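十一月,下午四点多,杯子工位

先记数:今天249次抓取,失手31次。失手的大部分是夹偏了推着杯子走,真正掉地上的很少,细目我写在另一张表里,这里不抄了。

上周大家吵的那件事我想趁还记得清楚写下来。Lendel那边的回收杯分拣,原来是两个人站一班,一个从筐里往外拿,一个看杯口、擦一下、放到对应的位置。现在我们要把“拿和放”这一段交给机械臂,人留下来看和判断。听起来很顺对吧?我一开始也觉得很顺,写方案的时候还写得挺得意的(那份方案现在看有点脸红)。

结果去Clonholm那个分拣间蹲了一个上午,发现“拿”和“看”根本拆不开。老手伸手进筐的那一下,手指已经把杯子摸了一圈了,有没有裂、黏不黏、是不是别家的杯子混进来了,手先知道,眼睛才跟上。你把拿的动作抽走,留给人的就只剩眼睛,他要盯着一个一个送过来的杯子看,反而比原来累。那天有个大姐跟我说,最怕的不是手酸,是站着等。我回来路上一直在想这句话。

所以这两周我们改了做法,不让机械臂包圆了。流程现在是这样的:臂子负责把杯子从台面夹起来,翻个角度,停住,人这边看到什么程度由人定,踩一下踏板才放行。停的时间不写死。Farahani的控制箱本来默认是到点就走,我让Genji Kubo把那个定时去掉了,他改了一晚上,顺手还把踏板的误触给滤了,谢谢Genji!

夹爪的事也记一笔。硬质的杯子好办,一指在里一指在外,夹住杯壁就行,力给小一点也不怕。透明的就麻烦,识别那边老把边缘认到后面的桌沿上去,伸过去差那么一点点,指尖磕在杯口。软一点的薄杯还没敢正经试,怕夹扁了以后杯口不圆,后面叠放又是一堆事。我的想法是先别贪,把不透明的跑稳,透明的继续留给人拿,反正人也在旁边,没必要为了报表上好看硬让机器去啃。

还有站位。原来人是面对筐的,现在要面对臂子,而且隔着一张桌子,要看得见夹爪又不能离太近。我们试了三种摆法,最后觉得坐在对面最舒服,杯口转过去正好冲着人的脸。缺点是臂子抬起来的时候会挡视线,坐着的人会不自觉地歪头,歪一天脖子肯定受不了。我想把底座往旁边挪一点,但那样够不到远端的杯子,还得再量。

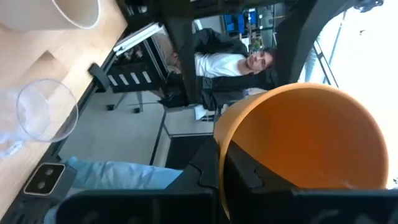
Hamidreza Ebrahimi看完我前面写的,在共享文档里回了一大段:站位挪不挪是小事,你先想清楚踏板归谁管。他说他在Floltine那条线上见过一样的设计,刚上的时候也是人说了算,过了一个季度,管理的人看到每次停顿的时长都有记录,就开始拿这个排名,谁停得久谁挨说。最后大家为了数字好看,踏板踩得飞快,看都不看,还不如没有人。他的建议是停顿时长干脆不要按人存,要存就存按批次的,而且这条要写进交付文件里,不能只靠口头约定。

我觉得他说得对,而且有点惭愧,因为日志模块就是我写的,我当时图方便,把工号、时间戳、停顿时长全塞一张表里了,想着以后分析能用上。没想过别人会怎么用。今天下午先把工号那一列停掉了,旧数据怎么处理明天问一下。如果谁觉得按人存有必要,请来找我当面说,我愿意听,但我现在倾向于不存。

顺着他的话再往下想一点。原来那两个人的岗位,在方案里变成了“一人值守”。另一个人去哪里,方案里写的是“转岗至质检”,就六个字。我问了Lendel的对接人,质检那边到底有没有空位,对方说还在谈。还在谈的意思我们都懂。这个事不归我们组管,可是机器是我们调的,我不想装没看见。下次开会我会提,希望至少在试运行期间两个人都留着,一个看杯子,一个轮换休息、处理透明杯和掉出来的。试运行的目标是3,000个杯子,按现在的速度,两个人在场其实一点都不闲。

再说培训。之前的安排是给值守的人讲半个小时,讲急停、讲指示灯、讲踏板,完了签字上岗。我自己照着讲义给新来的同事试讲了一遍,讲完问他:“夹爪卡在杯子里不动了你怎么办?”他想都没想就说伸手去拔。吓我一跳!讲义里有写不要伸手,写在第11页,谁会记得第11页。所以这一条要挪到最前面,而且要带着做,先按急停,等灯变了,再去碰杯子。光看文字没用,让每个人亲手做几遍。

那位大姐(就是说怕站着等的那位)下次来的时候,我想请她先不看讲义,直接坐到台子对面用一个小时,我们在旁边记她哪里停、哪里皱眉、哪里想伸手。她摸杯子的那套本事我们现在的夹爪学不来,可是她知道哪些杯子值得多看一眼,这个应该能变成规则,或者至少变成一个按钮,让她可以跟臂子说“这个给我”。臂子就把杯子递到她手边,她自己摸。Genji说递到手边这个动作要重新过一遍安全评估,力和速度都得往下压,他估计能做,但别指望很快。

零碎的:

踏板线太长,绕在脚边容易绊,换短的,或者走桌子下面固定住。

停住等人的时候臂子有一点点抖,看杯口看久了眼睛发花。怀疑是增益的问题,Genji说先别动,等他看完曲线。

台面上同时放几种杯子的时候,识别偶尔会先去挑后面的,把前面的碰歪。先按由近到远的顺序拿,笨一点没关系。

噪音比我以为的大,主要是夹爪开合那一声“嗒”。一个人听没什么,听一整班会烦。问问能不能在指根垫点东西,或者开合慢一点。

讲义改完发给Hamidreza看一遍,他挑毛病比我狠。

明天先跑不透明的,踏板按新逻辑,工号不记。透明杯等识别那边的更新,没更新就先不排。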